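Trokeo Kitchen Wood Balm, 4 oz tin

Home / Kitchen Care / Oils and Waxes / Trokeo Wood Balm

In stock. Ships from our shop at 921 Delorme Street.

I make this balm for the wooden stuff in your kitchen that gets handled all day and never gets any attention. Cutting boards, yes, but also spoons, salad bowls, rolling pins, dish racks, mug trees, the little stool by the pantry. It's mineral oil and beeswax, cooked low and slow in a big pot and poured by hand into flat tins with a screw lid. No scent, no color, nothing else in it!

I started cooking it up after I got fed up with plain oil. Plain oil is great on a board, but try getting it onto a thin peg or a spoon handle without half of it running down your wrist. A balm stays where you put it. You scoop out a bit the size of a pea, warm it between your fingers, and rub.

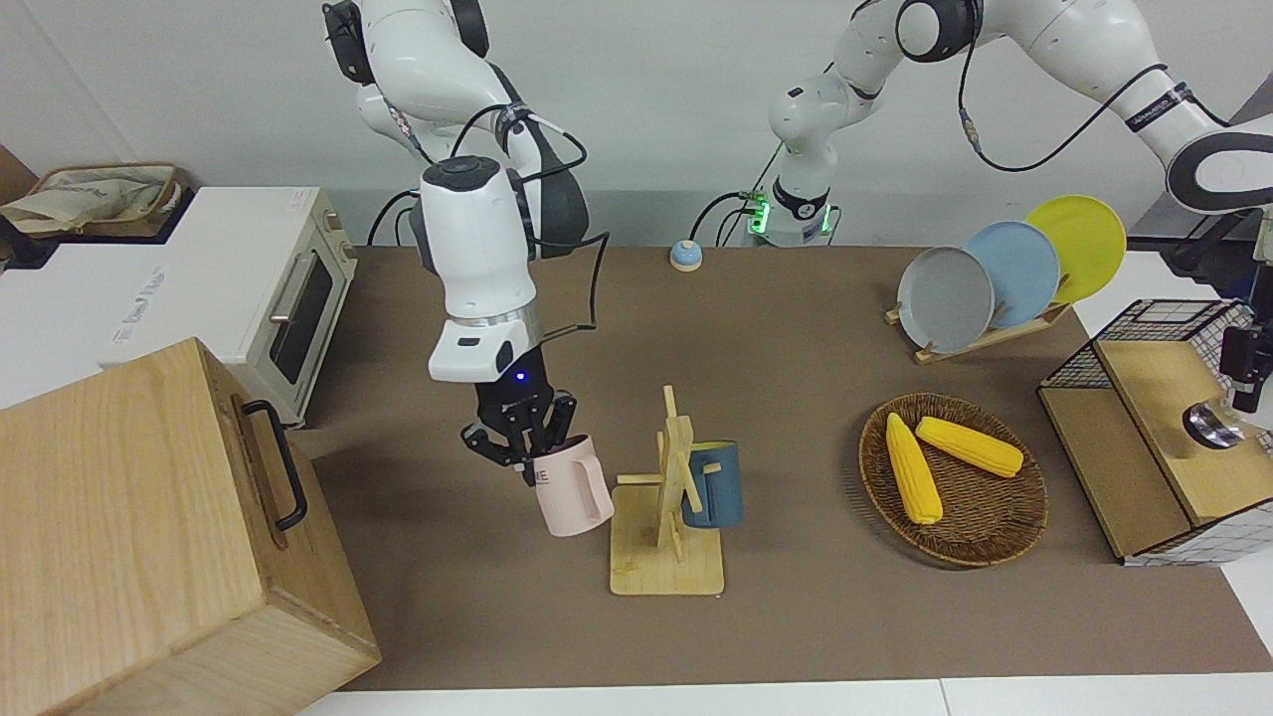

The first recipe (I still have the notes, they're mostly grease) was way too hard. You had to chip at it with a butter knife. My friend Khurram Memon, who turns bowls in his garage, tried a tin and told me it would make a decent hockey puck. So I cut back the wax, then cut it back again, and the version you're buying now scoops easily in July and is only a little stiff in January. If yours shows up firm, set the closed tin on a sunny windowsill for a while and it'll loosen up.

How I use it

Wash the piece and let it dry all the way, overnight if you can. I know that's annoying. Wood that's still damp inside just won't take the balm, and you end up with a cloudy, tacky surface that you have to wipe off and start over. If the grain feels fuzzy, give it a quick pass with fine sandpaper and wipe off the dust with a dry cloth.

Then rub a thin coat in with your fingers or an old T-shirt, going with the grain. Get into the end grain especially — it drinks up twice as much as the flat sides. Leave it a few hours and buff off whatever is still sitting on top. New or very dry wood will want a second coat the next day. After that I redo my boards about once a month and everything else whenever it starts looking pale.
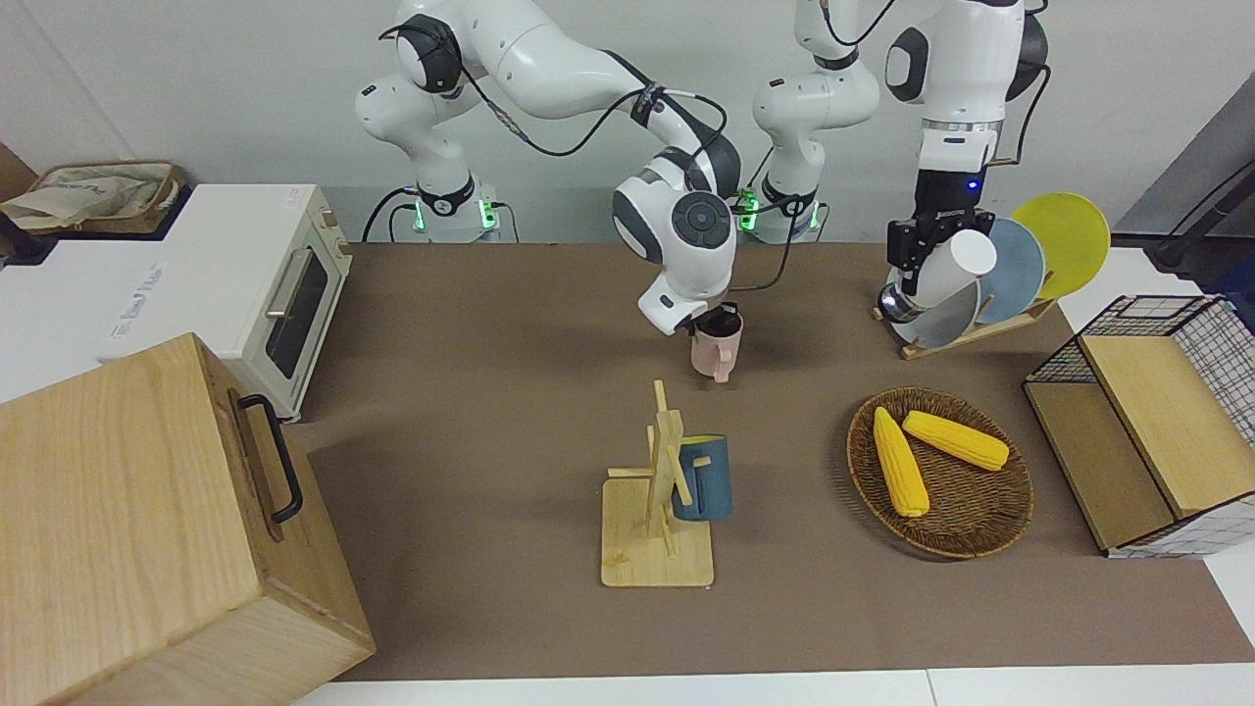
Dish racks and anything else that lives next to the sink need it more often. Do the feet and the undersides too, where water likes to sit. I turn the whole thing upside down on a towel and do the bottom first, then flip it over and do the rest while I'm waiting on the coffee. It's a good ten-minute job and kind of a soothing one.

What it won't do

It won't fix a crack, and it won't lift a black water stain. It isn't a varnish either, so don't expect a hard shiny shell. If your piece already has a lacquer or a painted finish, the balm will just slide around on top and you'll have wasted a scoop. A simple check is to put a drop of water on a clean spot: if it soaks in and leaves a dark mark, the wood is ready for balm.

And please keep your wood out of the dishwasher, with or without my balm on it. I can't help you there.
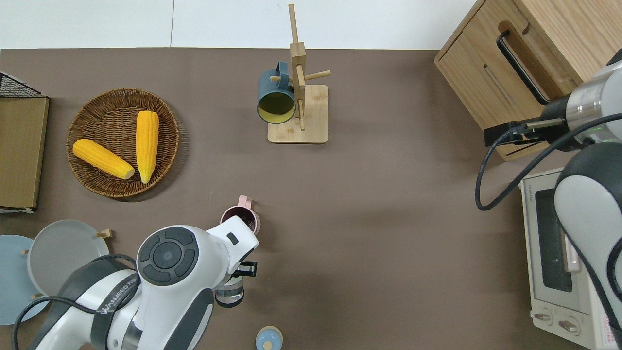
Corn in the wicker basket, mug tree toward the back.

The details

Size: 4 oz, screw-top tin
Ingredients: food-grade mineral oil, beeswax
Color: pale yellow in the tin, clear on the wood
Feel: soft, like cold butter
Storage: cupboard or drawer, lid on
Not vegan (the beeswax)

Batches and shipping

Each batch makes 200 tins, and I pour almost 1000 tins a year, so now and then we run out for a week or two. If the button says sold out, leave your email and I'll send you a note when the next pour is ready. Milovan Golob packs the orders here and he's fast. Anything that comes in before noon usually goes out the same afternoon.

Returns are easy. If you don't like it, write to me and tell me what you used it on. I'll refund you, and you can keep the tin.

Goes well with

Nirside cotton buffing cloths, sold in pairs
Wilari spoon blanks, unfinished, ready to carve
Trokeo Board Oil, the runny one, for big boards and countertops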